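Pluner gripper build, progress report for November
To the Firnthorpe small grants fund

Hi again! Quick catch-up on where your money has gone since my last note. The short version is that the hand-held gripper is built, it opens and closes the way it should, and I'm now deep in the fun part, which is grabbing stuff from the kitchen cupboard.

I went through two sets of fingers. The first pair flexed too much at the tips (my fault, I made them too skinny), so I redrew them thicker with a flat gripping face and a squared-off end. Much better! The mounting block got beefed up while I was in there. I've spent 42 dollars on screws, inserts and cable so far, and the receipts are in the shared folder under Clarley, next to the old ones.

Rigid things like boxes and jars are easy now. Soft packets are where I'm spending my evenings. The film is slippery and it wrinkles, and the shiny ones throw glare all over the place, so I've been trying different angles and lamp positions. I have 11 packets on my list and I'm through 9 of them.
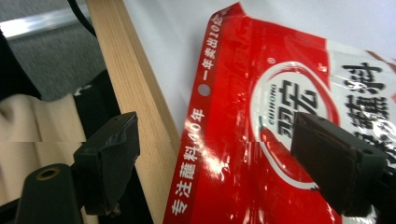 Dipping sauce seasoning packet between the black fingers, with plenty of glare off the red film.

Next up is a thin rubber pad for each finger, plus a tidier cable run. I'd also like to move the leftover cable money over to rubber sheet, if that's okay with you. Let me know and I'll update the budget page.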